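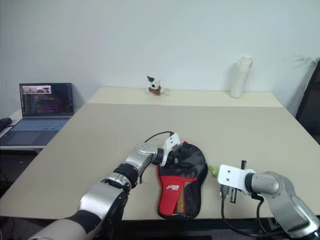

Cultcombe Returns and Packing Site
Minutes of the staff and management meeting on automation
August 22, 2020

In the chair: Reginald Holloway, site manager
Also present: day shift representative, late shift representative, health and safety representative, stock office, two engineers from Vundach
Apologies: transport office

1. Minutes of the last meeting

Agreed as correct. The late shift asked for the word "trial" to be used for the two-arm bench until a decision has been made on keeping it. Agreed.

2. Progress on the two-arm bench

Vundach reported on work with the Skorkico sports range. The job is to take a returned item such as a table tennis paddle case, turn it over so both sides can be checked, and pass it on for bagging. Zipped cases with a raised rim are being used as the main test item. The engineers said soft goods are harder than boxes because the grip has to change with the shape.

2687 handling attempts have been logged since February. The stock office asked how many of these needed a person to step in. Vundach has the number by item type but not as a single total, and will send it round.

The day shift said the bench is still slower than a person on mixed returns. Vundach accepted this. Their view is that it should be judged on long runs of one product, where people get sore wrists and tend to ask to be moved after an hour or two.

3. Changes to jobs

The chair confirmed that no packing posts will be removed during the trial. He could not give the same promise for the period after it and said he would sooner say so now. The day shift asked for this to be minuted in full.

There are 19 people on the returns line across both shifts. Under the present plan, 2 of them on each shift would move to looking after the bench. The work would be loading items, clearing faults, checking what has been passed and keeping the log.

The late shift asked if this would be paid at the packing rate. The chair said yes for the trial. The late shift did not think this was right, as people would be answering for a machine as well as for the goods. Several members said the same. The chair will take the question of a higher rate to Szabo, who hold the site contract, and report back.

It was also pointed out that the people moved would no longer rotate through the line, which is how most of them get a break from standing. Rotation to be written into the bench rota.

4. Training

The first training sessions covered the stop button, safe distance and how to restart after a fault. Those who went found the restart part too quick. The screen messages are written for engineers and several could not be followed without help. Vundach will produce a plain English sheet and leave it at the bench.

The late shift has had fewer sessions than the day shift – this is to be put right before anyone on lates is asked to cover the bench alone.

5. Health and safety

Cables on the arms and under the table were discussed. The representative wants those at floor level clipped back before the next session. Vundach to do this.

Nobody is to reach across the bench while the arms are powered, including to straighten an item. The line on the floor will be repainted.

6. Targets

The stock office proposed 160 items a shift as the figure for the bench. The day shift would not agree to any figure that might later be used to compare individual packers. After some discussion the figure was accepted for the bench only, and it will not go on the line noticeboard.

7. Any other business

The day shift asked for the radio to be allowed back on in the returns area. Vundach had no objection, provided the fault alarm can be heard over it. To be tested.

Actions

Vundach – send the attempts figures, write the restart sheet, clip back cables
R. Holloway – raise the bench rate with Szabo
Late shift representative – list of names for training
Stock office – draft rota with rotation included
Health and safety – floor line, radio and alarm test

Next meeting to be arranged once Szabo has replied on pay.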